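Old office tower, CPU swap: reseat it or leave it alone?
Sarkamside Community Forums > Hardware > Older Desktops

kverhoeven
Posted Jan 15, 2023

Hi all, long-time reader and not much of a poster, so bear with me. I have an old desktop that used to sit under my desk at Dekker (the print shop, for those of you in town) and they let me take it home when the office moved. It's a plain, solid machine with an Intel chip and I'd love to get a few more years out of it for my daughter's homework. The plan is to clean off the old paste, check the socket, and put the processor back with fresh paste.

My trouble is that I've never taken a CPU out of anything. Memory, yes, drives, yes, even a power supply once, with my brother on the phone the whole time! Do I lay the case flat? Do I pull the whole board first? And how scared should I be of that little lever?

Koen

rianne_dh
Welcome, Koen! Lay it flat on its side with the panel off and leave the board where it is. I did 11 of these for our school library and never took a single board out. Unplug it, hold the power button for a few seconds, touch bare metal on the chassis, and then take your time. The lever feels stiffer than you expect, especially on the way down, but it's meant to.

mimier_fan
I'm going to disagree a little with Rianne, with all respect. I'd take the board out. You get better light, you can see what you're doing, and no cable is going to flop onto the socket at the wrong moment. Seven screws on mine and it was done before my coffee got cold.

rianne_dh
But then he has every front panel wire to put back, and those tiny connectors are where people lose a whole evening. Tuck the cables to the side and leave it be!

nele.m
I'm with Rianne on this one. Take a good look round the inside before you unclip anything, Koen.
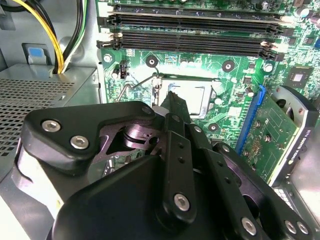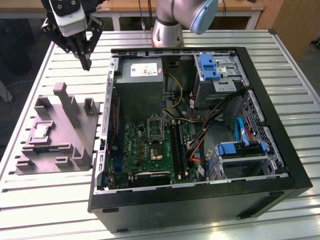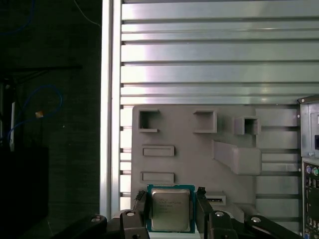 Socket up close, the case lying open with the bracket raised, and the processor with its metal lid facing out.

You can see in the middle one what mimier_fan means about the cables, and I won't pretend there's a lot of elbow room with the power supply and the drive bays in there too. But the socket is easy enough to get at once the side is off. Please hold the chip by its edges only, the way it's held in the last one, and keep your fingers off the underside. And the four round holes by the socket are for the cooler, so have a look at those while you're in there.

Nele

kverhoeven
Oh, this is wonderful, thank you Nele. I had no idea the bracket stood up like that, I thought it slid sideways (glad I asked before I started pushing). So which way round does the chip go back in?

cshearer
Look for the small notches along the edges and the little triangle in one corner, and match them to the socket. It should drop in under its own weight. If you feel you need to press, stop and lift it out again. I pressed once, years ago, and that board went to the recycler.

mimier_fan
Fine, I'm outvoted on the board! I'll hold my ground on paste, though. A small dot in the middle and let the cooler spread it. None of this painting it on with an old bank card.

rianne_dh
I paint it on with an old bank card, I'm afraid, and the library machines are all still running. Let's not start that one again, the last paste thread ran to 1122 replies.

kverhoeven
A dot it is, only for the reason that I can't find an old bank card. I've ordered a tube of paste and some wipes and I'll do it on the dining table once they come. Rianne, did you put the memory back before or after the cooler?

rianne_dh
Before, always. Some coolers hang over the nearest slot and then you're stuck. Push until both clips close and you're good to go.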